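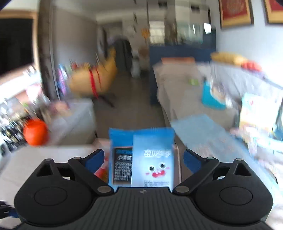

4. Mixed boxes

4.1 What we mean by a mixed box

In the earlier sections we dealt with storage that has one stated purpose, such as the cutlery drawer or the shoe rack. This section is about the box on the table. Most of the 25 households had at least one open container in or near the living room that held small wrapped goods together with things that had nothing to do with them. Families called it the snack box, the treat box, the kids' box, or just "the box." We call it a mixed box. The name covers any open or lidded container, small enough to be lifted with both hands, that two or more members of the household add to and take from without asking.

We leave out toy chests, which are larger and are usually filled by one adult at the end of the day. We also leave out the gift boxes described in Section 3 unless the family had gone on using them after the gift was eaten. Several had. A sturdy gift box in a color somebody liked often stayed in use for years, and in one home in Brestthorpe the box was older than the child it was kept for.

4.2 How the boxes were recorded

Each household kept a paper log for the whole of December. An entry was made whenever something went into the box or came out of it. The log asked for the item, the person, and the place in the box, using a simple grid of back, middle and front. The complete set has 1,126 entries. Dunstan and Ilie coded them separately and then met to settle the ones they had coded differently. Most of their disagreements were over items that had been moved from one part of the box to another, which some families entered as a single line and others as two.

Wrappers were the other problem. Our log had no line for an empty wrapper going back into the box, and in the pilot at the Pluten apartments we did not notice the gap. Families wrote these in the margin. We added a code for them before the main analysis and went back over the pilot logs by hand.

4.3 Packing along a wall

The most regular habit we found was packing against a side wall. People did not fill a box from the bottom up in even layers. They started at one long wall, set packets against it in a row from back to front, and let the rest of the box fill up as it would. Figure 4 is typical in this respect. The left side of the pale pink box is packed with wrapped items, red ones for the most part, with a yellow-orange packet next to the one in the middle. Longer pieces lie across the back, among them a blue, glossy package set on the diagonal toward the right wall. A crumpled clear and silvery wrapper is in there as well.

Asked about the row along the wall, adults tended to say that it kept the packets upright or that it left the rest of the box easy to dig through. Children gave a different account. For them the wall was where the good things were. Both may be true of the same box, and we did not try to decide between them.

Long items caused trouble. A package longer than the box is wide has to go in at a slant or stand on end, and either way it takes up a corner that could have held several small packets. Parents in the Ernari group repacked their boxes mainly on account of long items. In other homes the long item was laid over the top and stayed there until it was finished.
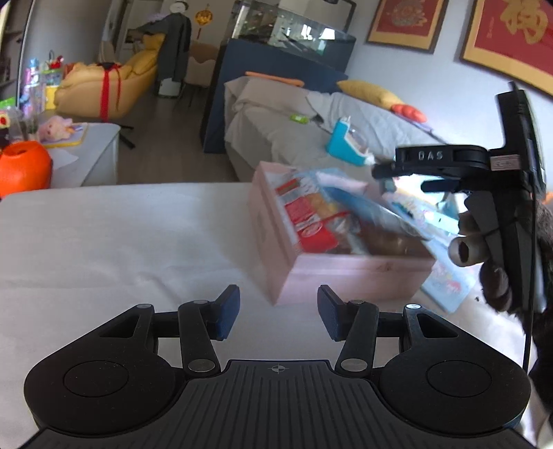
Repacking was less common than we had expected from the interviews. Adults told us that they straightened the box whenever they passed it. The logs show long runs of items going in and out with no straightening at all, then one thorough session in which everything was taken out. These sessions usually came before a visit from relatives or after a large shopping trip. Yeh has described the same pattern in linen closets, where the work is also put off and then done all at once.

4.4 Paper goods near the box

Cards, booklets and illustrated sheets turned up beside the boxes in many homes. They were seldom put inside. In Figure 4 a light blue card or booklet with pink figures lies on the white cloth to the right of the box, with pastel sheets behind it. Families treated this kind of paper as belonging to the table, and when the table was cleared for a meal it was moved as one pile.

Children's packages with large printed faces were handled in another way again. The one in Figure 3, blue, with a wide red open mouth and two round eyes, is of this kind. Such packages were often stood up with the face outward, even in homes where everything else was laid flat. Younger children asked for them by the face and not by the name of what was in them. One father in Erdem told us he kept an empty one standing for 2 weeks for this reason.

4.5 Limits

The logs cover one month, and it is a month with more sweets and more visitors than most. Households that dropped out did so early, and their boxes may have been busier than the ones we kept. The grid was also too coarse for small boxes, where back and middle are hardly a hand apart. Cruzado and Anghel are now testing a finer grid with a reduced log that fits on one page, and the first 200 entries from that work are being coded under the revised scheme, with wrappers and moved items each given a line of their own.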